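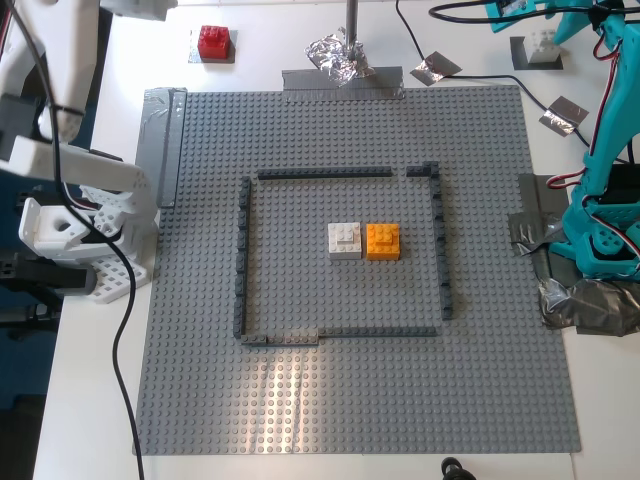

Which way should the small piece point on top of the blocks?

It doesn't matter for the walls, but all blocks in one layout should have it the same way, otherwise we cannot compare the notes afterwards.

I write this first, as Jarmo Kettunen asked it and I had to think before I could answer. The rest of the entry is about the layout with the walled square, page 12 in the Sisterent folder. Written in March, in the afternoon, with the blinds half open.

## The walls

The square is made from dark grey bricks on the light grey baseplate. We discussed making it from white bricks. I prefer the dark grey, for one can see at once where the wall finishes and the plate begins. With white walls I also had the problem that the white block got lost against them, at least for my eyes.

Our walls don't close completely. There are small gaps between some pieces, and the bottom wall has a little step in it where two parts don't stand in the same line. Jarmo wanted to take it down and build it again. I said we keep it. The drawing from Bonudura only says "low wall, square, open in the middle" and gives no rule for the corners. If somebody needs a closed corner later, they should write it on the sheet.

What I learned while building:

- Press a long wall from one end to the other, not in the middle. Pressed in the middle, the end stands up and you don't notice it until the next brick will not go on.
- Do not press near the edge of the plate with the full hand. It lifts on the other side.
- To remove a brick, use a second brick as a handle. My fingernails have had enough of the other method. 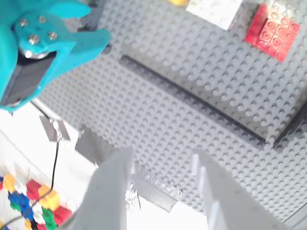 The next thing was to decide how much open plate we leave between the wall and the blocks. In the old layout (Fovberg, the winter one) the blocks stood so near the wall that I couldn't get two fingers around them, and each time I wanted to move a block I moved a piece of wall too. Now I put them well inside. It costs us space, but the plate is large and we don't use the outer part for anything important.

## The blocks

Each block is a larger body with a smaller piece of the same colour on top, so that it makes a step. We have white, red, and the one that I call yellow and Jarmo calls orange. Under the ceiling lamp he is right and near the window I am right. On the sheet it stands now as "yellow", so please use this word in all notes, also when you don't agree with it.

The bodies come out of the mixed box, number 241 on the shelf. The label says 2,000 pieces, and I believe it, for the search for a matching white took me longer than the whole wall. Some whites in there are old and have become cream. I put the cream ones in a bag by themselves. Please don't tip them back.

The red is from the Ibarra box. It is the transparent kind, so the studs can be seen through it. I like how it looks, but it was not my first choice. A solid red would be easier to describe on the sheet, and scratches show less on it. Jarmo will look if Ibarra left a solid one.
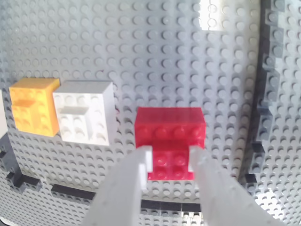
*Fig. 3. The red block, with yellow and white to the left.*

Reflections are a small trouble. The plate is shiny, and from some positions the studs become almost white in one area, and I lose the rows when I try to count along them. I tried to turn the plate and the bright patch only went to another place. A cloth over the lamp was worse. For now I put my hand between the lamp and the plate while I count, and then take it away.

For yellow and white together: yellow on the left, white on the right. The sheet says "side by side" and this was understood in two ways. I read it as nearly touching, Jarmo read it as one row of studs free. Both are possible, only one must write down which. I have added a box for it on the sheet.

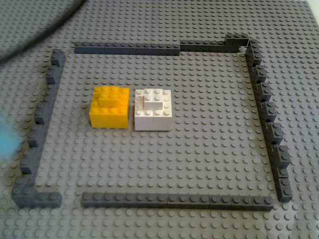
## To do

1. Ask Bonudura if the step in the bottom wall is a problem for them. If I hear nothing, it stays.
2. Wipe the plate with a dry brush. Dust sits between the studs and a cloth doesn't reach it.
3. Find 2 more white bodies of the good white, as spares.
4. Copy the word list (yellow, white, red, wall, plate) to the first page of the Sisterent folder.
5. Jarmo: solid red from Ibarra, yes or no.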